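Der Ärmel, der nicht wollte
Wie ein kleines Team versucht, Robotern das Zusammenlegen von Winterjacken beizubringen, und warum ich dabei ziemlich schlecht abgeschnitten habe

Ich kann keine Spannbettlaken falten, das schicke ich gleich voraus. Meine Mutter kann es, meine Nachbarin kann es, ich knülle. Insofern war ich vermutlich die falsche Person, um nach Urnen zu fahren und einem Robotikteam beim Wäschelegen zuzusehen. Oder genau die richtige, je nachdem, wie man es sieht!

Das Projekt heißt Alwood, und dahinter steckt eine simple Idee: Wenn ein Roboter etwas mit den Händen lernen soll, dann zeigt man es ihm eben mit seinen eigenen Händen. Man nimmt also den Greifer, der später am Roboterarm sitzt, baut einen Griff daran und eine Kamera dazu, und dann läuft ein Mensch damit durch die Wohnung und räumt auf. In jeder Hand einer. Die Kamera sieht dabei ungefähr das, was später auch die Maschine sieht, und aus vielen solcher Durchgänge lernt ein Modell, welche Bewegung auf welches Bild folgt. Kein Roboter muss dafür ins Schlafzimmer getragen werden, was bei den Treppenhäusern in Urnen auch niemandem Spaß machen würde.

»Handtücher sind geschenkt«, sagt Bushra Dhanial, die das Projekt leitet und sehr schnell redet. »Ein Handtuch ist flach, das hat vier Ecken, fertig. Eine Steppjacke hat keine Meinung dazu, wo ihre Ecken sind.« Sie drückt mir zwei Greifer in die Hände und schiebt mich Richtung Bett.

Und da stehe ich dann. Man drückt mit den Fingern, vorne gehen die Backen zusammen, so weit, so verständlich. Aber ich spüre den Stoff nicht mehr! Mir war nie klar, wie viel beim Falten über die Fingerkuppen läuft, dieses kleine Nachfassen, wenn etwas wegrutscht. Mit den Greifern muss ich hinschauen, zielen, zupacken, und dann habe ich entweder zu viel erwischt oder nur Luft. Für meine erste Jacke brauche ich 9 Minuten. Zeeshan Satti, der neben mir die Aufnahmen sortiert, schafft dieselbe in einer Zeit, die ich lieber nicht mitgestoppt habe.

Das Team hat bis Juni 408 Durchgänge mit gefütterter Kleidung gesammelt, Westen, Mäntel, Kinderanoraks, alles, was bauscht. Gesammelt wird in echten Wohnungen, mit Betten, auf denen noch anderes Zeug liegt, und mit Licht, wie es gerade durchs Fenster kommt. Im Labor sei alles schön grau und leer, erklärt mir Satti, und ein Modell, das nur den leeren Tisch kennt, komme mit einem Kuscheltier am Kopfende schlicht nicht klar.

Spannend fand ich, was sie mit den Fehlern machen. Früher flogen missglückte Versuche raus - Ärmel verfehlt, Durchgang gelöscht. Eleri Owen, die im Team für die Auswertung zuständig ist, hat das irgendwann umgedreht. Sie behält jetzt gerade die Aufnahmen, in denen jemand danebengreift und sich dann korrigiert. Mit den sauberen Durchgängen allein legte der Versuchsroboter in der Testreihe 58 Prozent der Jacken so zusammen, dass Owen es gelten ließ. Seit die Korrekturen mit drin sind, sei die Quote höher, aber eine Zahl will sie mir dazu noch nicht geben, die Auswertung laufe. Auch mein Gestocher landet übrigens im Datensatz. Ich fühle mich geehrt und ein bisschen ertappt.

Was weiterhin schiefgeht? Kapuzen. Reißverschlüsse, die halb offen stehen. Dunkle Sachen auf dunklen Sachen, da verliert das Modell gern die Kante und greift zwei Lagen auf einmal. Und Riegel oder Bänder, die irgendwo abstehen: Die sehen für das Modell offenbar verlockend aus, wie ein Henkel, und dann hebt es die ganze Jacke daran hoch. Owen hat dafür eine eigene Liste mit 6 Fehlertypen angelegt, der mit den Bändern heißt intern »Koffer«.

Bis so etwas bei mir zu Hause steht, wird es dauern, da machen sich die drei nichts vor. Als Nächstes sollen zwei Arme gleichzeitig arbeiten, einer hält, einer legt um, so wie man das mit den beiden Handgreifern auch macht. Dhanial hätte danach gern Bettwäsche. Ich habe mich für die Spannbettlaken schon mal angemeldet, als Beispiel für die Korrekturen.
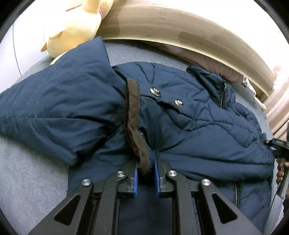
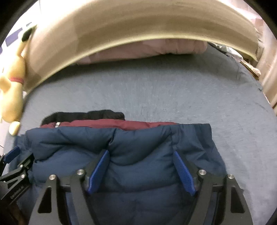
Steppjacke in Dunkelblau, Handgreifer mit blauen Polstern: Arbeit am Bett beim Projekt Alwood.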